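4.2 How readers picture the hero

We asked the Tokden reading circle to keep notes on 11 romance serials, and what came back was a good deal richer than we had dared to hope. Readers rarely remembered eye colour, but they held on fondly to clothes – a worn cuff, a missing button – and would happily build a whole man out of them. 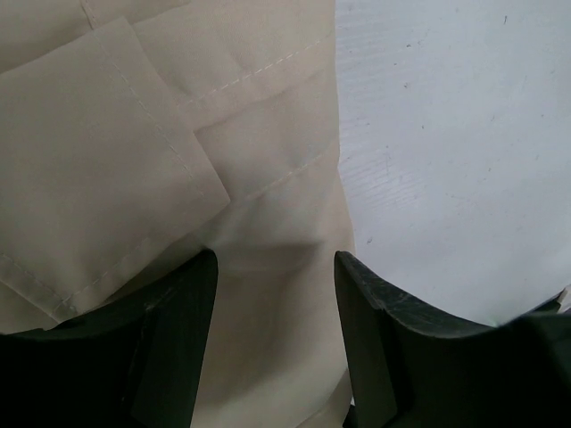
Figure 3. Beige garment with stitched flap.

Rustad's idea of the "resting detail" helps us a little with this. A small thing such as the pale stitching across the folded flap in Figure 3 is just the sort of particular that our readers carried from one chapter to the next.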